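Home Notebook Projects Parts list People Search

Fogh notebook, July
Bed and clothes, continued

Started a little after nine in the morning, with the window open and the fan off (it moves the thin cloth, and I've been caught by that before). Coffee first, then a long talk with Baldur on the phone about what we mean by a tidy bed. He holds that a bed is tidy when everything that doesn't belong on it is somewhere else. I hold that you can fold a thing and leave it on the blanket and the bed is still tidy, and I suspect that most people who share a home have had this same talk without a robot to blame it on. We didn't settle it. For now I write down both endings, "cleared" and "folded, left," and whoever trains on the set can pick.

Why we're on beds at all, for anyone reading who came over from the Wamine side and only knows the bins: the bins went well. Hard parts in a tray, one shape at a time, good light, and the arm at the Clallbridge shop now sorts them nearly as well as I do and complains less about the radio. So of course the next thing everyone says is, lovely, can it do my laundry? I've been asked that by my sister, my dentist and the man who came to look at the boiler. And I'd so like to tell them it's on the way, but cloth is a different animal. A bracket looks like itself from every side. A shirt that has been dropped looks like nothing in particular, and the next time you drop it, it looks like a different nothing.

So the work is with the hand tool, in by the fingers and out again, doing slowly what I'd do with my own hands in a few seconds. Dark cloth on the pink sheet today, which I like very much because the outline is easy to find. The inside of the outline is another matter. Black on black swallows every fold, and where one layer stops and the next one starts I mostly know by feel, and the tool has no feel to speak of. 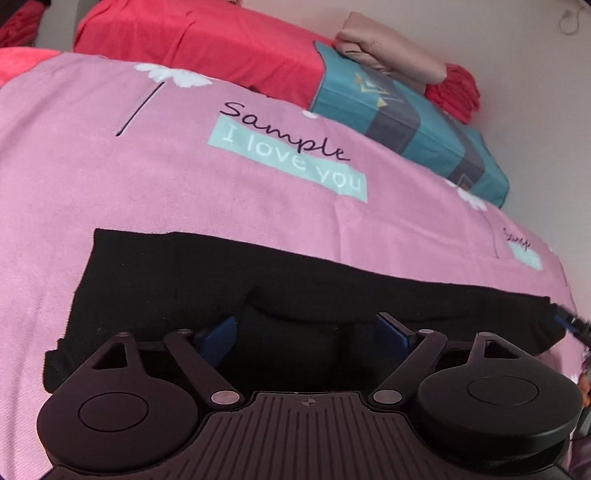
Can a machine fold a shirt in an ordinary bedroom yet?

On a good day and with a shirt it has seen before, it can get through the fold, slowly, if somebody has laid the shirt out flat to begin with. Starting from a heap is much less certain, and I wouldn't leave one alone with a full basket.

Back to the morning. I did a run of 10 on the same garment, trying to come in lower each time. What I keep finding is that the pinch is the whole story. If the tips come down too steep they push the edge away from themselves and make a little hill, and then you're chasing the hill across the bed. If they come in too flat they take the sheet along with the garment, and you lift both and have to let go and start over. There's a comfortable angle somewhere between, and my wrist knows it, but when I try to write it down it comes out as "like picking up a leaf off a puddle," and Baldur has asked me kindly to stop putting that in the notes. (I'm putting it in the notes.)

Soft sheet under soft garment is harder than anything on the bench. On the table at Clallbridge the surface pushes back and you can lean on it a bit. A mattress gives. You press, it sinks, the cloth sinks along with it, and the tips close on air. I'd been blaming the pads for this for a good week and was ready to order grippier ones from Irkico, and now I think the pads are fine and it's the bed. I'll still ask Irkico for a price, because I've already written the email and it seems a shame to waste it.

A word about clutter, while I remember. There's a strong pull to clear the bed before starting, and I'd ask everyone to resist it. Real beds have a blanket bunched up at one end and a bag that somebody put down on the way past. When we did the first batch in the spring, Baldur had every surface so clean you could have operated on it, and the policy that came out of it went to pieces the moment it met a pillow. It tried to fold the pillow! It was very earnest about it, too. I felt bad turning it off.

Moving between spots is where I lose the most. I finish at one side, swing round toward the other, and the view smears, and for that stretch the recording is no use for anything except knowing that I moved. Slower turns help. I know this and I still whip round like I'm late for a bus.
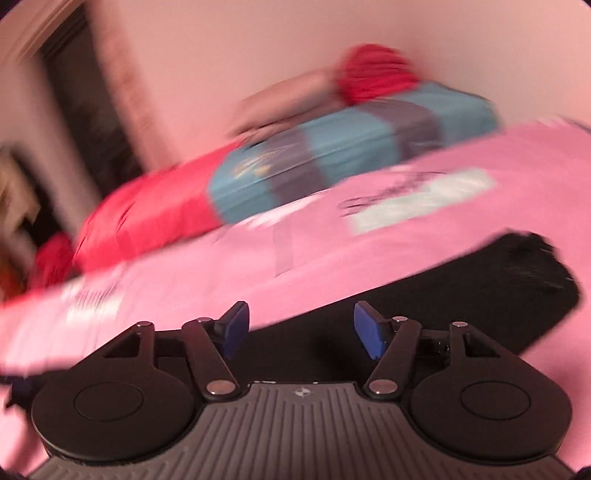
The other habit I need to break is talking with my hands while I'm holding the tool, which makes for some puzzling moments when I play the sessions back. I opened the fingers at one point this morning for no reason except that I was making a point about pillowcases to an empty hallway.

Where the count stands: more than 500 usable runs on cloth, and the plan says 1000 before we train again. I used to think that was a lot. Having sat and watched the last version try to find a sleeve, I'd now say it's a modest start, and that the second half should be nearly all bad starting positions. Inside out, one arm tucked under, half hanging over the side. The flat and friendly ones teach it very little that it doesn't already have.

As for chores in general, I go back and forth. Wiping a counter, I'd trust one with that at the shop today. Carrying a tray of parts from one bench to the next, certainly, as long as Wamine keeps the floor marked. Loading the parts washer, most of the time, though it still sets the small baskets in crooked and Baldur goes behind it straightening them, so I'm unsure who is doing the chore there. Making a bed with somebody's whole life on top of it, I don't see it soon. I'd love to be wrong, and I'd love to be wrong before winter, when the sheets get heavier.

Things to do next:
Try the low approach again on light cloth over the same sheet and see if the angle carries over.
Ask Fogh stores for a firm board to slide under the sheet, just to test my idea about the mattress.
Label the morning's runs before I forget which ones I fumbled on purpose.
Send Baldur the two endings and let him argue with me in writing.

Stopped at 12:40 for lunch. Wrist a bit sore, nothing dramatic, and I'll do the afternoon left-handed if it hasn't eased off by the time I've eaten.

Share 13 comments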